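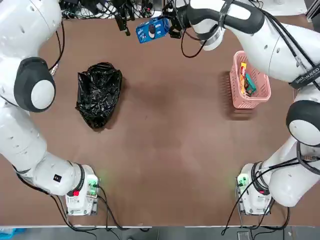
How to Sort the Junk Table (Bag, Basket, Package)

Last updated Dec 23, 2025

Every home has a flat surface that was bought for one purpose and now serves as a customs office. Mail arrives. Packages arrive. A plastic bag arrives with something in it that you were definitely going to deal with. Ours is a brown table with a few scuffs and a paler patch in the middle, and I have sorted it so many times that I've developed a method, which is a grand word for putting things in a basket.

The whole method runs on a black plastic bag, a plastic basket (mine is pink, I'll get to that) and whatever package landed most recently. It takes 30 minutes if you don't stop to read anything. You will stop to read something.

What you need

One black plastic bag, big enough to be useful and small enough that you can't hide a lamp in it.
One plastic basket.
A cloth, slightly damp.
Scissors or a box cutter for packages.
A marker and a bit of tape.
Somewhere for the basket to go afterward. People skip this one and then wonder why there's a basket on the table.

About the basket

Get an ugly one, or at least a loud one. I used to have a tasteful gray basket that matched the hallway, and it matched the hallway so well that it sat there from April until the first frost with a library book inside. The pink one can be seen from the stairs. Guests ask about it. I empty it out of plain embarrassment.

Skip the lid. A basket with a lid is a box, and a box is where chargers go to retire.

Step 1. Clear a middle

Push everything to the edges of the table until there's an open patch in the center. If something won't fit at the edges, it goes on a chair for now. The floor is off limits. Things put on the floor during a tidy tend to become residents.

The open patch is where you'll work, one object at a time. Resist making little piles on it. Little piles feel like progress, and then the doorbell rings and you have nine of them.

Step 2. Open the bag and set it up properly

Shake the bag out and fold the top back on itself a couple of inches so it stays open. A limp bag is a surprisingly good excuse to quit. If yours keeps collapsing, drape the rim over the back of a chair or stand it inside a wastebasket.

The bag is for trash only. Don't put donations in it, and please don't put "stuff to look at later" in it, because a black bag is a black bag and somebody else in the house will take it out to the curb. I lost a perfectly good set of curtain hooks that way and had to write to Nitusel for replacements. They come in packs of far more than you need. I now have curtain hooks the way other people have ants.

Step 3. Park the basket

Set the basket within reach of the hand you don't write with. It takes everything that belongs in another room: the screwdriver, the hair clips, the single glove, the mug. You aren't leaving the table to deliver any of it yet. If you carry the screwdriver to the garage now, you'll find the garage also needs sorting, and that's your evening gone.

Step 4. Deal with the package first

Unopened packages are the bullies of the table. They take up the most room and everything else leans on them. Pick it up and choose:

Yours, and wanted. Open it, put the wrapping in the bag (or the recycling, if your town takes it) and put the contents in the basket.

Yours, and regretted. Leave it sealed. Tape a note to it with the last day you can return it, in numbers large enough to shame you. Put it by the front door, on its own.

Not yours. Put it where its owner sits. Not near where they sit. Where.

A warning from experience: I once ordered a drawer organizer from Jinach, left it in its package on the table and then bought a second organizer to cope with the clutter. They're the same organizer. They're both very nice.

Step 5. One object, one decision

Now work around the edges in one direction. Pick up whatever is next, bring it to the middle and send it to the bag or the basket. That's it. The only things allowed to stay on the table are things used at the table, and you should be strict about this. I've heard a very moving case made for a bicycle pump.

Paper gets the same treatment, with one exception. Anything with a due date goes face up in the open patch and stays there until you're done. Everything else is bag or basket. Take the Grarnport catalog, for instance. It's 620 pages long and includes 834 kinds of hinge, and I've never needed a hinge. Bag. Well, recycling.

Step 6. Wipe

Damp cloth, then a dry one. Go gently over any lighter patches or old marks. Those usually aren't dirt, and scrubbing will only give you a larger lighter patch. Ours has been there long enough that I think of it as a feature of the table.

Step 7. Tie the bag and walk the basket

Tie the bag before you can second-guess the contents, and take it out. Then carry the basket through the house in one loop, dropping things off as you pass. Don't tidy the rooms you visit. You're a mail carrier.

Bring the basket back empty. If you come back with three things still in it and can't say where they live, they need a home or they need the next bag.

If it keeps filling up again

It will. Ours lasts through the week if I'm lucky. What helped most was moving the hooks closer to the door, so coats and totes stopped landing on the table and bringing their contents with them. I put up a short rail from Nông, a bit crooked, and it holds everything except umbrellas.

Storage tip: keep the spare bags folded in the bottom of the basket. I bought mine by the roll, and at my current rate the supply should see me through another 1198 tidies.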